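4. Holding practices between use and wash

4.1 Scope of the section

Section 3 dealt with washing frequency. The present section deals with the interval before it, during which a towel has been used at least once and has not yet been put in a machine. We call this interval holding. It has received little attention in the laundry literature, where the unit of analysis is normally the load, and where an item enters the record when the machine is filled. For bath and hand towels this leaves out most of the item's working life.

The analysis draws on the diary sheets returned by 58 households in two districts, Pastent and Indard. Of the 600 sheets issued, 556 were returned in a state that could be coded. Fieldwork began in April and the last sheet was accepted on September 20, 2024. The districts were chosen for their housing stock. Pastent is mainly detached houses with an outdoor line. Indard is mainly walk-up flats, and 32 of the households were there. Most of the Indard flats have no balcony, and several blocks, including the two Bachmann buildings, have a shared laundry on the ground floor with a booking sheet on the door.

Each sheet followed one towel from first use to wash. Respondents wrote down where the towel was left after each use, who used it, and the reason it was finally washed. They were asked to use their own words for places and containers. This produced untidy data, and coding took longer than planned, but the wording proved useful in itself, as set out in 4.3.

4.2 Coding

Entries were coded by Kgomotso Matlala and Bogdan Sandu, working separately on the full set and then comparing results. The scheme had five positions: spread (on a rail, line or rack, with no more than one fold), hooked (hung from a single point), placed (on furniture, a door or the edge of a bath), contained (wholly inside a basket, hamper, tub or bag) and floor. A sixth position, rim, was added during the first round and is described in 4.4.

Most disagreement between the coders was over hooked and placed. A towel thrown over the top of a door is supported along a line, as on a rail, but it is usually thick at the fold and pressed against the door when it is opened. These entries were kept as placed. Towels hung over a shower screen were a harder case. The screen is open on both sides, and respondents often gave it as the usual drying place, so we coded it as spread where the respondent wrote that the towel had been opened out and as placed where nothing was said. We accept that this moves some well-aired towels into the weaker category.

Two Pastent households used a Sorkico heated rail. Their sheets were retained in the description of positions but left out of any comparison involving drying, as the rail was sometimes switched on and sometimes not, and the diary had no field for this.

4.3 Words for containers

Respondents used the words basket, hamper, tub, crate, bin and washing pile for containers that, from the rest of the sheet, seem to have been much alike. The choice of word followed the room more than the object. A container in a bathroom or bedroom was mostly a hamper or basket. The same sort of container kept in a laundry was more often a tub or a crate. Some households changed word part way through a sheet when the container was carried downstairs.

This matters for survey work. A closed question such as "Do you keep used towels in a hamper?" would have missed a good share of the Indard respondents, several of whom wrote that they had no hamper and on the same line recorded that the towel went "in the basket". We suggest that instruments ask about openings and walls (is it open at the top, are there holes in the sides) and leave the name of the container to the respondent.

The word pile caused a separate problem. In the Pastent sheets it nearly always meant a heap on a laundry floor, made shortly before washing. In Indard it could also mean the contents of a container, or towels stacked on a chair near the front door, ready to be taken down at the booked time. Where the sheet did not settle the matter the position was coded as missing.

4.4 The rim position

The original scheme assumed that a towel was either in a container or not. During the first round both coders marked a group of entries that did not fit. The wording varied - "half in the basket", "hung on the edge of the tub", "on top, hanging out" - but in each case part of the towel was held by the edge of the container and part of it was inside. These entries were first split between placed and contained, and the split was close to arbitrary.

The reasons given by respondents suggest that the group should stand alone. Some wrote that a damp towel should not go on top of dry clothes, and that leaving it over the edge was a way of having it in the right place without wetting the rest. Others described it as undecided: the towel might be used once more, and putting it fully in would have made it dirty. A few entries carry no reason at all and may simply record a towel that was thrown from a short distance.

The second of these reasons deserves some comment. In the literature on clothing, garments that are neither clean nor dirty are usually said to live on a chair. Towels have a rail for that purpose, and one would expect the rail to hold them until they are judged dirty. In our data the rail often served only for the towels in daily use by adults. Children's towels, pool towels and towels used for hair moved to the container edge sooner, and some of them came back. 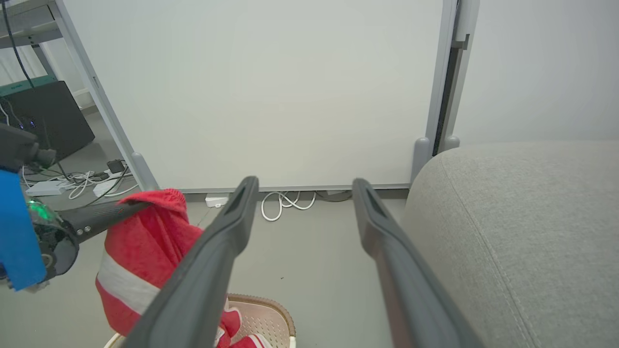 Rim entries are not uniform, and the position should not be read as a mild form of spreading. Where a towel is opened out over the edge, a single layer on each side is in contact with the air. Where it is gathered, several layers lie together and the exposed area may be little greater than for a towel dropped inside. The red towel with the broad white stripe in Figure 4 belongs to the gathered type: it is bunched as well as draped over the rim of the plastic basket, and under our scheme the rim code would apply on the strength of the drape alone. The coding sheet has no field for bunching. A later version should record the two separately, and should ask whether the container wall is solid or perforated, as it is perforated in the basket shown. Surface texture is a further point. Terry loops hold neighbouring layers slightly apart when dry and lie flatter when loaded with water, so the effect of gathering is unlikely to be constant over the holding interval.

4.5 Holding and the decision to wash

The last field on the sheet asked why the towel was washed when it was. Smell was the reason most often given for contained towels. For spread towels the most common reason was routine, usually a set day or the changing of the bed. Rim towels fell between the two, with a third reason that was hardly seen elsewhere: the towel was washed because the container was being emptied. In such cases the towel was not judged at all. It travelled with the load.

For households with a shared laundry this third reason was tied to the booking sheet. A booked hour was treated as an hour to be filled, and anything within reach of the container went down with it. Respondents in the Bachmann buildings mentioned this more than once, in one case with some annoyance at a partner who had sent down a towel used that morning for the first time. The Pastent households, with their own machines, more often waited for a full load and left the towel where it was in the meantime.

The effect on washing frequency is therefore mixed. A position that airs the towel poorly may bring the wash forward through smell, and a position close to the container may bring it forward through convenience. The diary cannot separate these where both apply. We had hoped to use the order in which respondents listed their reasons, but many wrote only one, and those who wrote two often joined them with a plus sign.

4.6 Limits of the data

Three limits bear on this section in particular. First, position was recorded at the time of writing, which for many respondents was the end of the day. A towel moved from the floor to a rail by another member of the household would appear only as spread. Floor entries are likely to be too low for this reason, and also because respondents may not care to report them.

Second, the sheets contain no measure of dampness. We considered issuing a small spring scale with each pack and asking for the weight of the towel at each entry. A trial in Indard showed that respondents folded the towel to weigh it and then left it folded, which disturbed the practice under study. The scales were withdrawn.

Third, the fieldwork ran through the cooler months. Indoor drying was more common than it would be in summer, and windows were more often shut. The rail entries are probably affected most. Whether the rim position is also seasonal cannot be settled from these sheets, and we return to the design of a summer round in Section 6.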